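Paststead Sheet Set Review: Two Washes In and I Have Opinions
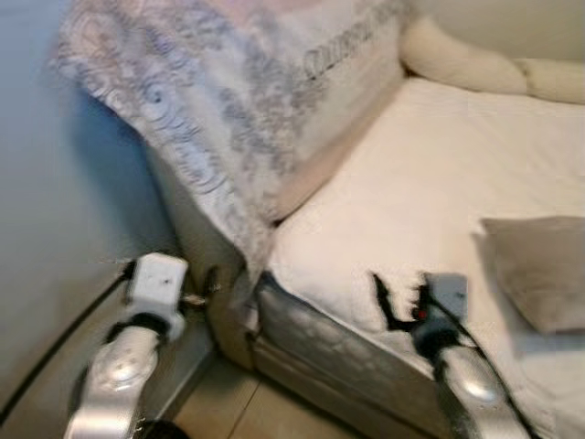

So I've been on a hunt for a white sheet set that will stay put, and I mean really stay put, for longer than I'd like to admit. Our spare room is tiny, the bed is shoved up near the wall, and making it involves squeezing one arm down the gap and feeling around for the corner like I'm fishing keys out of a storm drain. When a fitted sheet pops off over there at bedtime, I don't fix it. I just lie on the bare mattress and sulk.

I ordered the Paststead set after my old Dukel sheets finally wore through right where everybody's feet go. The Dukels were fine! Soft as anything by the end. But the elastic had given up long before the fabric did, and I was tucking that thing in every single morning.

The Paststead set was 40 dollars for the full size, and you get a fitted sheet, a flat sheet and two pillowcases. It came folded so tight that the creases were still there after the first wash. I did iron the top of the flat sheet once because my mother-in-law was coming, and I'm not doing that again.

OK, the fit. Our mattress has that quilted gray fabric on the sides, kind of a little shiny, with faint diamond stitching, and it is slippery. Pretty to look at (when the bed's stripped, anyway), but cotton slides right off it. It also has rounded corners, so a sheet with sharp boxy corners ends up with a floppy bit of extra fabric hanging there. The Paststead corners are cut deep and the elastic goes all the way around the hem, so there's plenty to grab when you're trying to get a good pinch of sheet and haul it down over the edge. The last corner is a fight. I do the two wall side ones first, then the foot, and by then I'm usually kneeling on the bed and saying things.

Once it's on, though, it stays! I had a guest in there for 3 nights and when I went in to strip the bed, every corner was still hooked under.

Feel-wise they're crisp, a bit like hotel sheets. If you like that brushed, cozy, T-shirt kind of feel, go for the Wanalero ones, which my sister has and which I steal a nap on whenever I visit. They do pill, and hers are already fuzzy in the middle. Mine have no pills so far.

Things I'd change: there's no tag telling you which side is the long one, so I get it wrong half the time and have to spin the whole sheet around. And the pillowcases are skimpy. My Buckley pillows are pretty fat and they bulge out the end like bread dough.

I washed both times on warm, at 40, and dried on low. A tiny bit of shrinkage in the flat sheet, none that I noticed in the fitted one. I've already ordered a second set for our own bed, and I'm hoping to catch the September sale for a third.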